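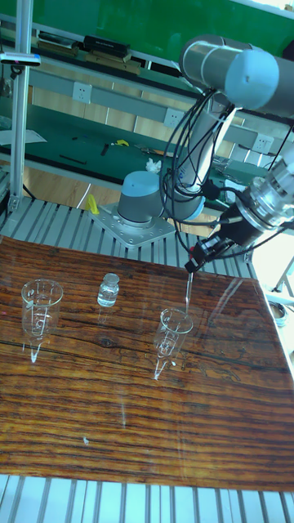
How to Check a Review Center's Pass Rate Before You Pay

Every licensing season the same banners go up. Some review center has the highest pass rate in the region, another has the top scorers, and a third has both, along with a discount that ends Wednesday. If you're getting ready for a board exam with a written and a practical part, you will be asked to hand over a fair amount of money on the strength of one number. I'd like you to check the number first. It takes an evening, and you need the board's published results, the center's own ad, and a willingness to be mildly annoying on the phone.

I have nothing against review courses. Some are good. I took one and I couldn't tell you whether it helped, because I never got to sit the exam as the version of me who stayed home and read. Keep that in mind whenever somebody tells you a course got them through.

What you need before you start

The center's claim, saved word for word. Take a screenshot or keep the flyer. Wording gets changed once people start asking.
The official results for the sitting the claim refers to, from the board's own site. A repost on a fan page is not the same document.
The performance-by-school table, if your board publishes one.
A calculator.

Step 1. Write down what the claim says and nothing more

"85% of our reviewees passed" is a claim. "Up to 85% passing" isn't one, and neither is "85% success," unless success is spelled out somewhere. Look for four things: which exam, which sitting, which part, and who was counted. Most ads I've read give you one of those. The worst give you a percentage and a photo of people in graduation gowns.

The part matters a great deal. On exams that split the written and the practical, a candidate can clear one and go down on the other. A center that only teaches the written may quote the written pass rate and let you assume it covers the license.

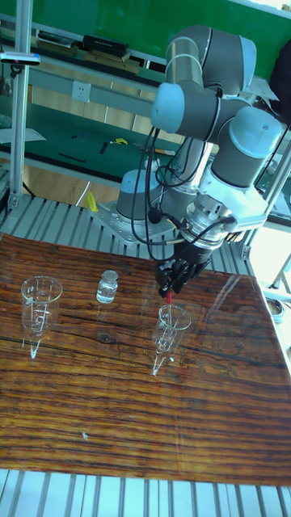

Thin rod with a red tip over a glass beaker.

Step 2. Find the bottom of the fraction

A percentage is two numbers with one of them hidden. You want the hidden one. Ask how many people enrolled, how many sat the exam, and how many passed, in that order, and write down the answers separately.

Suppose 100 people enroll and 30 of them end up taking the exam at that sitting. The center can divide by the 30 and leave the rest out of the story. Maybe the others postponed for good reasons. Maybe they did badly on the mock exam and were gently told to wait. You can't know from outside, and the ad is counting on you not to wonder.

Then do the multiplication backward. 85 percent of 30 people is 25 and a half people. If a center tells you it had 30 examinees and an 85 percent pass rate, either somebody rounded or somebody made it up. Rounding is the kinder guess. Ask which.

Step 3. Check who they count as theirs

Review centers have a generous idea of membership. Depending on the outfit, a "reviewee" may be someone who finished the full course, someone who came to a free final lecture, or someone who bought a used set of handouts. All of them can end up on the tarpaulin if they pass. The ones who fail tend to have been strangers all along.

Put it plainly on the phone: "Does your count include people who only attended the free session?" If the person has to go and ask, fine, let them. If the answer is that the numbers are handled by marketing, you have learned something.

Drirnura Review, to pick a name that candidates in Histdale will have seen on half the jeepney stops in town, lists its passers by name on its site, and I give it credit for that. The same list doesn't say which course each one took. I wrote to ask. The reply congratulated me on choosing Drirnura.

Step 4. Compare against the same sitting

A pass rate means little until you know what everybody else did. If the national figure was high at that sitting, a high center figure is ordinary. Go to the board's results page and find the overall rate for the same exam, the same month and the same part. Put it next to the center's number.

Watch for mixed sittings. I've seen an ad set its best month beside the national rate from a different one. The month was in the fine print on one side and missing on the other.

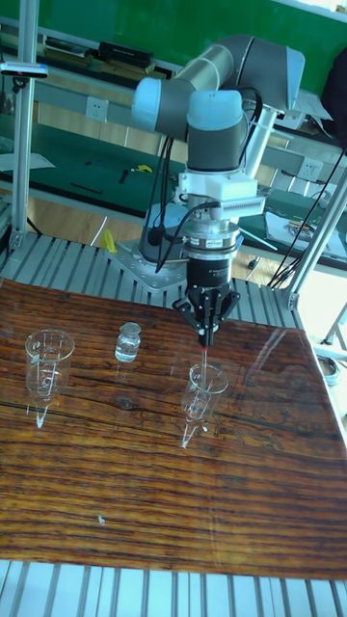
HISTDALE, January – The results page for this sitting went up in the morning, and by noon two review centers here had each announced that they led the region. I checked both against the posted list, using the steps above, and I still can't say which was right. One of them counted first-time takers only. The other counted everybody but wouldn't say how many "everybody" was. It's possible for both claims to be true as worded, and neither one helps a person decide where to spend the tuition.

Step 5. Separate first-timers from repeaters

First-time takers usually come straight out of school with the material fresh, and repeaters bring a different set of problems. Lumping them together hides a lot, and splitting them lets a center pick whichever group looks better. Ask for both figures. If you're a repeater yourself, the first-timer rate is of no use to you, however large it's printed.

Step 6. Ask what they do for the practical

My doubts are strongest on this one. Written review is cheap to run: a room, a projector, a stack of old questions. Practical review takes bench space, supplies, and someone watching your hands closely enough to correct you. Ask how many hours you'll spend doing the task yourself, and how many you'll spend watching somebody else do it. Ask how many candidates share a station. Ask whether the sessions are timed the way the exam is timed.

A school in Domberg advertised "complete practical coverage," and when I asked what it was, the answer was a set of videos. Videos may be fine. They aren't what I'd call complete, and the price was the same as for a course with bench time. If you can, ask to sit in on one practical session before paying and stay until the end,
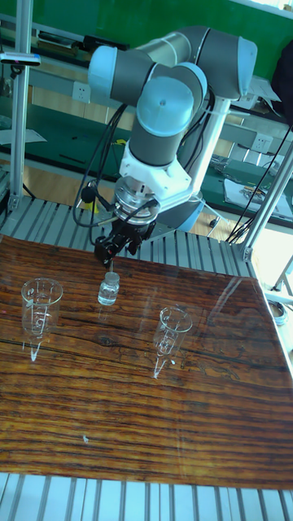
because the first half hour of any class is the part they've rehearsed. Look at whether people are waiting around for a turn. Listen to how the instructor answers when somebody gets a step wrong. If visitors aren't allowed, ask to talk with someone who took the practical course last sitting, and ask for one who didn't pass as well. You probably won't get the second one. Ask anyway.

Step 7. Be careful with top scorers

A top scorer on the poster tells you that one very strong candidate walked through the door. It doesn't tell you what happened after that. Some centers offer free enrollment to honor students, which is decent of them and also a cheap way to buy a poster. Check whether the same name shows up on more than one center's list. It happens more than you'd expect.

Step 8. Read the guarantee twice

"Pass or your money back" almost always has conditions. The usual ones are a minimum attendance, a minimum mock exam score, and a deadline for claiming. Some guarantees refund nothing and let you retake the course instead. Get the conditions on paper and check:

Does failing one part count as failing?
Does the refund cover the full tuition or only part?
Who decides whether you met the attendance rule?
Is postponing the exam treated as dropping out?

The Yu Review Guide, a photocopied booklet that has been going around campuses for years, says never to sign up where the guarantee is only spoken. I disagree with a good deal of that booklet, especially its memory tricks, but I'd keep that page.

If the center won't answer

Some won't. You'll be told that the figures are confidential, or that a full breakdown is coming. Treat the advertised rate as blank and judge the course on what's left: the schedule, the teachers, the practical hours, the distance from your house. You may still decide to enroll. Plenty of sensible people do, and a fixed timetable is worth paying for if you know you won't study alone. Pay in installments if they let you, and keep every receipt along with that screenshot from the start.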